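Community > Furkcombe > Food and Kitchens

We use cookies to remember your settings and count visits. By staying on this page you accept our cookie policy. Accept | Manage

Furkcombe kitchen moves its tongs out of the drawer

21 Aug 2022

The shared kitchen at Jardine Hall in Furkcombe has taken most of its serving tongs and spatulas out of the drawers and hung them on stands along its marble counter, in front of a jungle mural finished earlier this summer.

The change is part of a small refit that cost $700. The money went to utensil stands, silicone-tipped tongs and paint. The counter itself was already in the building and has been kept.

Rory Morrison, who manages the kitchen, said the old system had stopped working once more groups began booking the hall. Everything with a handle went into the same two drawers, and the tongs were the worst of it. They sprang open, caught on each other and kept the drawers from closing.

"You would pull on one pair and get three," Morrison said. "Then you would put two back, and the drawer wouldn't shut."

The tongs now hang tip-down, with the ends just above the counter. Red handles and blue handles share the stands with paler pieces, and the stands themselves come in light and dark finishes.
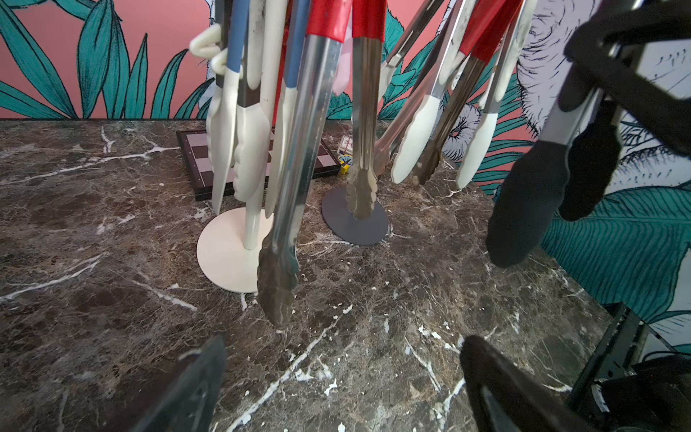 Sorting took most of a month

Before anything was hung up, the drawers were emptied and every piece was laid out on the counter. There were almost 100 utensils in all. Many were duplicates left behind after dinners and bake sales, and several had bent arms or melted edges.

Morrison kept the pieces that people used every week and put the rest in boxes. One box went to the sister kitchen at Stundness, which had been short of serving tools since it reopened. Another is still in the hall storeroom waiting to be claimed. Anyone who thinks they left a utensil at the hall can ask to look through it during regular opening hours.

Groups were also asked what they reached for most. Tongs came first by a wide margin, followed by spatulas. Ladles were well down the list, and most of those have stayed in a drawer.

The stands came from Hikach, a kitchen supply store on the Stundness road. They were picked for their heavy round or oval bases and for the ring of hooks at the top, so that a person can take a pair of tongs from either side of the counter. Morrison said a wall rail was considered first and would have been cheaper, but it would have meant drilling through the mural.

Different colors on the handles and tips help people keep track of what they are holding. The kitchen has not set a rule about which color is for which food. Some groups have made their own. The Stundness lunch club uses red for meat and blue for everything else, and puts a note on the counter to say so on the days it cooks.

"I would like one rule for the whole hall at some point," Morrison said. "For now I am happy if they go back on a hook."

They do not always go back on a hook. Tongs and spatulas still get set down on the marble during a busy session, and other things find their way there too. A chessboard, a red-and-white box of playing cards and a small yellow tape measure have all had a spot behind the cream stand.

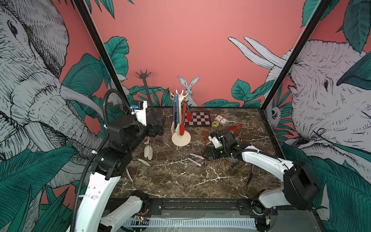

Morrison said the games belong on the shelf by the door and get returned there at closing. The hall hosts a games evening in the same room, and the counter is the nearest flat surface to the tables.

The closing routine has been rewritten to match the new layout. Tongs are washed, dried with a towel and hung with the longest pairs toward the middle. Spatulas go on the outer hooks. Anything that will not hang goes into the top drawer, which now has room in it. The bases are lifted once a week and the marble under them is wiped down. The sheet with these steps is taped inside the pantry door, and Morrison asks every group leader to read it once and sign at the bottom.

Fergus MacRitchie, who designed the mural, started on it last November and worked mostly in the evenings, when the kitchen was not booked. It covers the back wall and both sides of the counter area. The background is pink, with broad green leaves growing up from the level of the marble and large gray and white animals looking out from the side walls. A long-eared one stands in the middle of the back wall.

MacRitchie drew the animals by hand and kept them in gray and white on purpose. The leaves and the background carry the color, he said, and he did not want the wall to compete with whatever was being served in front of it.

"I was told there would be food there, so I stayed away from anything too busy," he said. "Then they put a lot of red tongs in front of it. It looks fine. I might have used less pink if I had known."

He left the black edging between the panels as it was. Painting over it was discussed, but the lines helped him work out where one drawing should end and the next begin. The smaller animals among the leaves were added late, after children at a Saturday-style lunch program in Stundness sent him a list of requests. He got through 11 of them on paper, and only a few reached the wall. 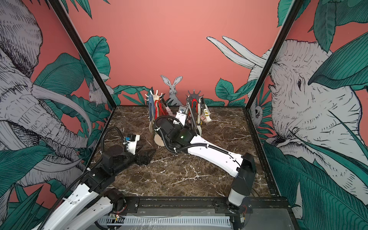
The paint is washable, and the kitchen has been told to use a soft cloth and plain water on it. Stronger cleaners are fine for the marble but should be kept off the drawings. MacRitchie has agreed to come back for touch-ups when they are needed. He has left a jar of the pink and a jar of the darkest green in the storeroom, both labeled.

Response from the groups has been mixed but mostly good. Cooks who work alone say they find things faster. Larger groups say the stands take up space they used to have for trays, and one asked whether the stands could be pushed into a back corner during serving. Morrison has said yes, as long as they are moved back afterward. The bases are heavy enough that they should be lifted and not dragged, to avoid marking the stone.

There was also a question about dust. Utensils that hang in the open need to be rinsed before use if they have been there for more than a few days, and the sheet inside the pantry door says so. Pieces that are used less often may be moved back into a drawer before winter – Morrison plans to look at that after the fall bookings are settled.

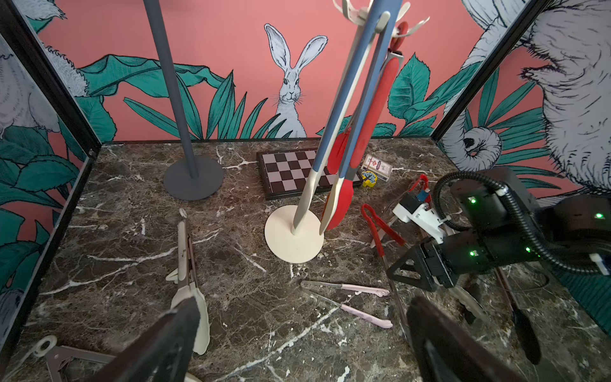

Long blue-gray tongs and a red-tipped pair on the cream utensil stand at the counter.

The kitchen has 4 more stands on order from Hikach. Two are for the Stundness kitchen, which is planning the same change without the mural. The others will stay at Jardine Hall for ladles and whisks, if the groups agree to give up the counter space.

Bookings for the fall are open now. Groups that have used the kitchen before can keep their usual time by telling the hall office before the end of the month. New groups will be shown the counter, the stands and the closing sheet at their first session. Cooks are welcome to bring their own tongs and should put a name on the handle so they go home with the right person.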